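Clubs > Sendisness Robotics > Threads

February, by Idalina Godinho

Folding project, where we are. Four of us on it this term: me, Gonçalo, Madalena and Sibusiso. The goal is a robot arm that can fold one shirt without help by the end of the semester.

We're teaching it by recording ourselves. You hold a gripper in each hand and fold with those, so your own fingers never touch the cloth. Then the recordings go into training.

Target is 500 good folds. We have 400. A fold counts if both grippers stay on the cloth and the sleeves end up inside.

T-shirts and towels went fast. This week we moved to shiny fabric, and it's slower. It slides out if you pinch only one layer.

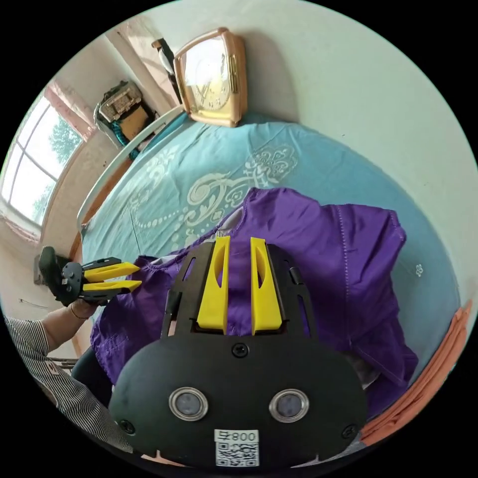 Purple one on the bed, both grippers out.

What helps: find the collar first, get one gripper near it, then pull a side seam straight with the other. Sibusiso worked that out on Thursday and his times dropped a lot.

Beds are harder than tables. The cover moves with the shirt when you pull. We're keeping those recordings anyway. Mr. Menzies wants the training set to have more than one kind of surface in it.

Gonçalo has the file names sorted. If you recorded at home, please use his format and put the fabric type at the end. Madalena had to rename a whole batch by hand.

First training run is next week on the club computer. I'll post the numbers either way.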